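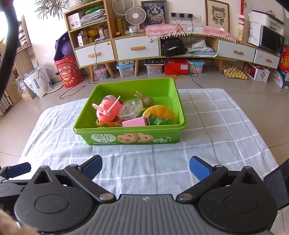
Speaker notes — "Running a Weekend Event in a Game With Almost No Staff"
July 9, 2022

Slide 1. Title

Hi everybody, I'm Dorota Piątek, I do live events and community stuff on Flodora. Say it slowly, Flo-DOR-a, people always call it Dovora, and Dovora is our other game (the one with the boats). Quick show of hands: who's played either one? Wait for hands. Don't make the joke about the refund form, it bombed in March.

Slide 2. What the game is

Keep this short! Flodora is a co-op gardening game, up to four players share one greenhouse and everything in it wants to die. You trade seeds, you yell at each other about watering. There are 17 plants that only grow if two people tend them at the same time, and those plants are what the whole event was built on.

Slide 3. Why we did an event at all

Our numbers always dip in early spring. People wander off to play something new, and fair enough, so do I. We had no budget for a real content update, and the team that works on live stuff is 2 people, me and Coughlan. Coughlan does the code and I do everything that has words in it.

So we asked what we could do with what was already in the game. We ended up with the Moth Weekend. Log in, find a partner, grow a night plant together, a moth shows up, you keep the moth as a hat.

Slide 4. The moth hat

Pause here, let them look at the hat. It took Coughlan an afternoon. Players still ask me for it every single week.

Slide 5. What we planned

We wrote the whole plan on one page. Start time, end time, what you get, what happens if you join late. I really recommend the one page thing — if it doesn't fit, your players won't follow it either, and you'll be answering the same question in chat all weekend long.

Mention the time zone thing. We put the start time in our own time zone and forgot to say which one that was. A whole bunch of people showed up early and stood around in the greenhouse waiting. Some of them threw a little party with the watering cans, which was adorable, and I felt terrible.

Slide 6. What happened

First night, 292 moths handed out. I was thrilled, I was texting my mom. Then the matchmaking fell over. We use a small service called Drasik to pair up strangers, and we'd never tested it with that many people all wanting exactly one partner. Half of them got put in a greenhouse alone with a plant that needs two.

(If somebody asks: no, it wasn't Drasik's fault. We had the wait time set way too short, and that was my setting.)

Coughlan fixed it before breakfast. I posted an apology and we added a day to the event. By the end we'd given out 1,332 moths, and for a game our size that's a lot of moths.

Slide 7. Things I'd do again

Adding the extra day. It cost us nothing and the mood in chat turned right around.

Letting people keep the hat forever. We talked about making it expire and I'm so glad we didn't.

Being in the game myself. I played with strangers both nights under a plain account, and I learned more from that than from the survey we sent out after. One guy had no idea there was an event on, he just thought moths were a bug in the software. Okay, leave a gap there, they usually get it.

Slide 8. Things I wouldn't

Starting it late at night. Sending the announcement only once. Writing the reward text before the reward was finished (the first version promised glowing wings and the wings do not glow).

Slide 9. If you're a tiny team

Pick one thing players already like and give them a reason to do it with somebody else. Load test the boring part. Have the apology half written before you open the doors.

If I'm running long, skip the load test story and go straight to questions. If I'm running short, tell the one about the cactus.

Slide 10. Questions

Repeat each question into the mic. Stickers are on the table by the door, please take some, I don't want to carry them home.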